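Keep the Small Parts

When my father-in-law's house in Breltwood was sold, the real estate agent asked us to clear the garage down to the concrete. We did it over 15 evenings. The big things were easy. Two neighbors took the lawn mower and the table saw, and a man with a trailer took the shelving. What slowed us down was the wall of coffee cans, jars and drawers above the bench. They held screws, washers, hose fittings, cabinet pegs, fuses, lamp parts, and the little bent keys that come with furniture.

My wife's cousin, Uwe Diekmann, wanted all of it hauled to the dump. His argument was simple and I have heard it many times since. A box of assorted screws costs a few dollars. Storing the old ones costs space, and sorting them costs time. If you need a screw, buy a screw.

I think he is wrong, and I think the habit he was defending is making our houses more expensive to live in.

A screw by itself is cheap, and if every part in a house were a standard screw I would agree with him. Most of the parts that matter are not. The shelf peg in our kitchen cabinets is a size I have never found in a store. The foot on our washing machine has a thread that the hardware store in Brostlow could not match after trying everything in two aisles. The clip that holds the bottom panel on our dishwasher is sold only as part of a whole panel. When one of these goes missing, the price of the part has nothing to do with what you end up paying.

Last November the latch on our back storm door stopped catching. The door is a Reinholz, put in by the people who owned the house before us, and the latch depends on a metal tongue held by one short pin. The pin was gone. The repair company offered to replace the full handle set, and when I asked about only the pin, the person on the phone said they did not carry it. I found one that fit in a baby food jar from Breltwood. The job took four minutes. I don't claim this happens every week. It happens to us perhaps twice a year, and each time the other choice was to replace something large that worked fine.

People who throw out small parts usually say they can't find anything in the pile anyway. I take this objection more seriously than the one about cost. A part you can't find is no better than a part you don't have, and my father-in-law's cans proved it. He had been a patient man, but I watched him more than once dump a can on a newspaper, push the contents around for half an hour, and drive to the store.

So I am not defending the can. Keeping parts only makes sense if they are kept in some order, and the order has to be easy enough that a tired person will follow it. I have tried labeled envelopes, which tear, and a cabinet of tiny drawers, which was handsome and held too little. I now use flat boxes with compartments. 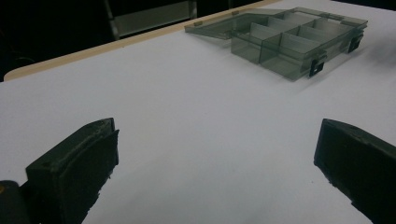 A see-through compartment box with its lid folded back.

My rule is to sort by the place a part came from. Sorting by type looks neater, but it asks you to know what a thing is called before you can put it away, and half of what comes off a dishwasher has no name I know. I have a box for the kitchen, one for doors and windows, one for plumbing and one for furniture. When something comes loose or comes left over in a bag, it goes in the box for that room. If I don't know where it came from, it goes in a jar, and once a year I empty the jar into the trash. Uwe would like that part.

Gudrun Hamann, who rents out the upstairs of her house two streets from us, does it differently. She tapes the spare parts to the thing they belong to, inside a door or under a seat, where the next owner will find them. I have started doing this with furniture. It works well for chairs and badly for anything near heat or water, where the tape lets go.

There is a larger complaint behind all this, and it belongs to the manufacturers. We bought a Hultance bed frame three years ago. It came with a bag of hardware and exactly the number of bolts it needed. We have taken it apart twice since then to move it between rooms, and it is now short one bolt. The instructions give no size for it. They call it "bolt D." I measured the ones I had and found a match at the third store, but a single line of print would have saved me the afternoon. A company that can print a drawing of a smiling couple lifting a mattress can print a thread size.

I would like to see two things become normal. The first is a parts page in every manual, with real measurements. The second is one spare of each fastener in the bag. Some companies already do the second, and I notice that people tend to throw those spares away the same day, with the cardboard. That is the behavior I would most like to talk people out of. The extra peg takes up less room than a stick of gum. Write the name of the furniture on the bag and put it in a box.

We did not keep everything from the garage in Breltwood. Of all those cans and jars we brought home what would fit in two shoeboxes, and the rest went to a repair shop that was glad to get it. The sorting took most of a winter, an hour at a time, with the radio on. Uwe came by in the spring with a kitchen chair that had lost one of its glides. We had one. It was a slightly different brown from the other three, and he took it.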